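Toy sorters wanted for the Cirnstead toy swap – paid, part time, mostly sitting down

Hello! I'm Arwel Watkins and I run the toy swap from my living room in Cirnstead, with a lot of help from Deok-su Han, who drives. I'm looking for 3 people to come and sort toys with me from now until September. No experience needed, but you do have to like rummaging.

How it works: families leave us a tub of things their children have finished with, and take home a tub of somebody else's. In between, every tub has to be emptied, looked over, wiped and filled up again so that it makes some kind of sense. We had almost 3,000 toys through the house last year and I did most of them on my own in the evenings, with the radio on. It was lovely, but my knees say I need company.
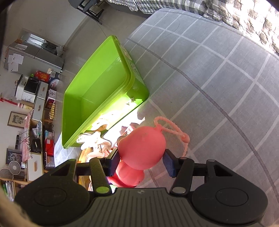

Pink squeeze toy with its beaded cord, and the green tub behind it

You'd begin with the squeezy things. Give each one a good press, check for splits, and tug any cord or loop to see that the knot holds. Anything doubtful goes in my "ask Arwel" pile – please do ask, I'd much sooner be asked ten times than find a loose bead on the rug. Soft toys get a feel along the seams and then go off to be washed, frills and all.

After that comes the play food, and there is always more play food than you'd believe. Corn, lemons, grapes, carrots, the lot. A good many of these toys come apart in halves, and matching them up is the bit most people end up enjoying (I once spent a whole afternoon after the other half of an aubergine, and I'd do it again).

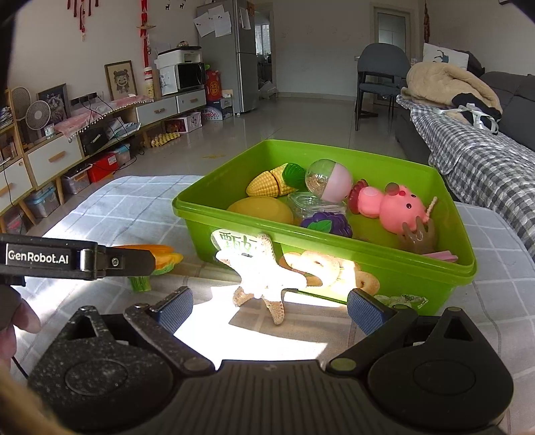

A full tub: toy corn, grapes, half a lemon and the pig, with a starfish out in front

We also get things that aren't quite toys. Shells, jars, the odd dog chew, beach finds. Don't bin them! Put them to one side and I'll ring the family, as it's usually somebody's treasure. Little boxes with lids stay shut until we're sitting down together, so that whatever is inside doesn't roll under the sofa.

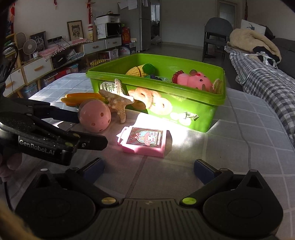 My Melody box on the checked sheet, next to the pink ball and a toy corn cob

What I'm offering:

Two mornings a week, 9 until 12, days to suit you
£190 a month, paid on the last Friday
Tea, toast, and first pick of the tubs if you've got little ones of your own
Lifts from the station with Deok-su if you don't mind his singing

What I'd like from you:

A careful pair of hands and decent patience
Happy to work at a low table, or on the bed when the table's full
Fine with a warm, bright room (we get a lot of sun)
Able to lift a tub of toys from floor to table

You don't need to be a parent or a teacher. Evander Kinnear helped out over the winter and had never touched a toy kitchen in his life, and by the spring he was putting together the best tubs of any of us. His trick is one noisy thing, one squashy thing and the rest food.

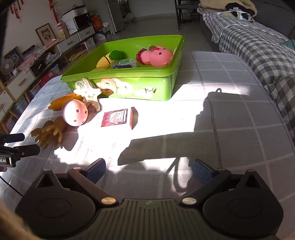
Svyatoslav Antoniuk wrote underneath our last notice: I did two months of this and would go back tomorrow. Bring your reading glasses for the tiny stuff, wear something you can kneel in, and don't let Arwel talk you into doing the jigsaws on your first day.

Fair enough about the jigsaws. They're in the back bedroom and you can leave them there until you're feeling brave.

If you fancy it, drop a note through the door or leave your name and number at Borkowska, the bakery on the corner, and I'll ring you back in the evening. Tell me which mornings you can do and what your favourite toy was when you were small. I'll ask you round for an hour's try-out, paid, and we'll do one tub together from start to finish.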